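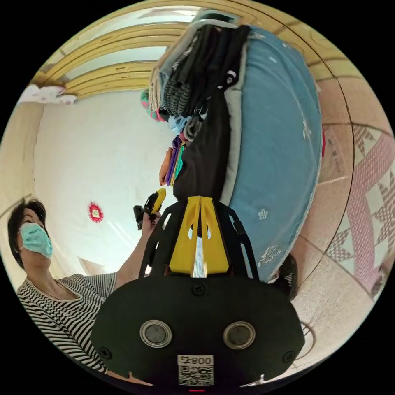
Bail hearing moved to April – anyone else following this?

Filed under: Crime & Courts > Local Cases
Print this thread | E-mail this thread

plumtree_dee
Mon 29 January
So the Bence Kelemen hearing got pushed back again! I sat in the public seats this morning (my first time ever in a courtroom, and I loved it, go if you can) and the judge gave both sides until April. He's the former bookkeeper at Hamico, accused of moving client deposits into an account he ran under the name Plivow. He pleaded not guilty. Bail stays as it was.

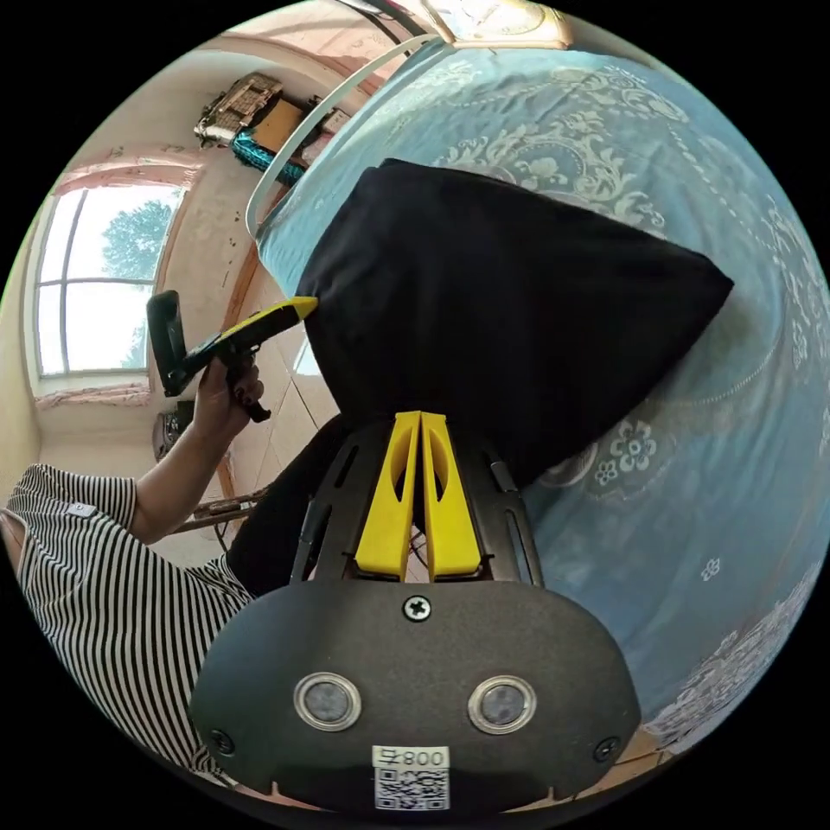 What surprised me most was how fast it all goes. Three other cases were done before I found my seat, and the clerk was lovely about telling me which door to use.

gravelroad
Great write-up, thank you! Did they say how much is missing? I heard 400 customers.

plumtree_dee
210 customers, according to the prosecutor. His lawyer disputes that number and says some of them already got refunds.

oldmillpond
I'm going to disagree with the mood in here. April is too long. My sister put down $2,000 in deposits and she hasn't seen a cent. Why does he get to sit at home in Vitetwood?

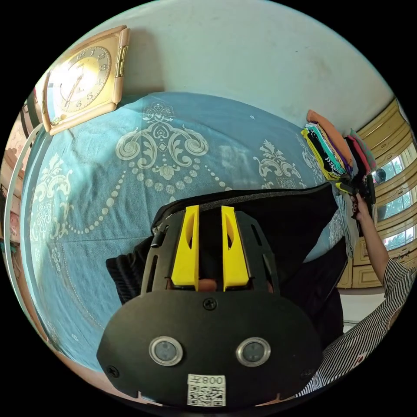 And please don't tell me the paperwork is complicated. They've had the bank records since last summer.

gravelroad
Sorry about your sister, really. But he hasn't been convicted of anything, and the defense only got the second box of records this month. I'd want my lawyer to read it all too.

oldmillpond
Fine, but read faster.

tess_in_row_3
Ha, I was there too, right behind you Dee! The best part for me was Fekete, the defense lawyer. So calm – she had the dates in her head and never looked down once. I went home and read up on bail rules for two hours.

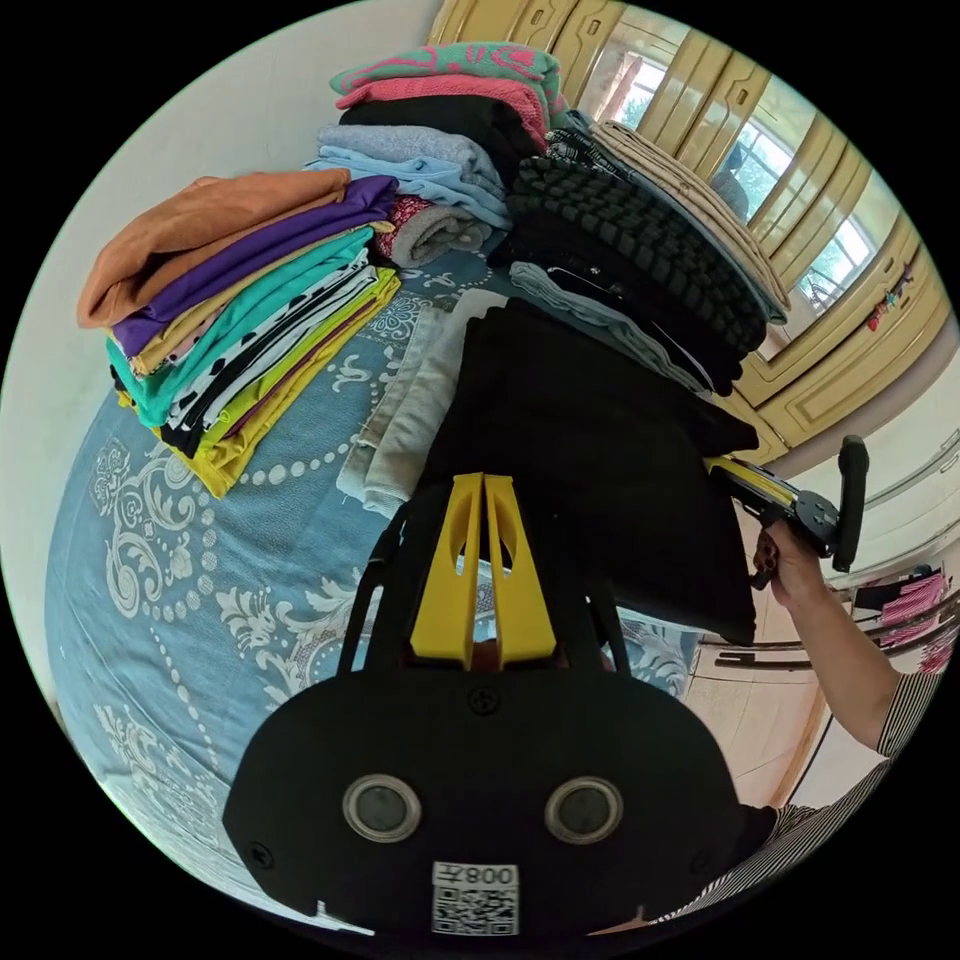 I'd still like to know who signed the Plivow forms, though. The prosecutor said two signatures and only named one.

plumtree_dee
YES, I wrote that down too! I'm going back in April and will post notes the same day.

oldmillpond
Save me a seat. I'm bringing my sister.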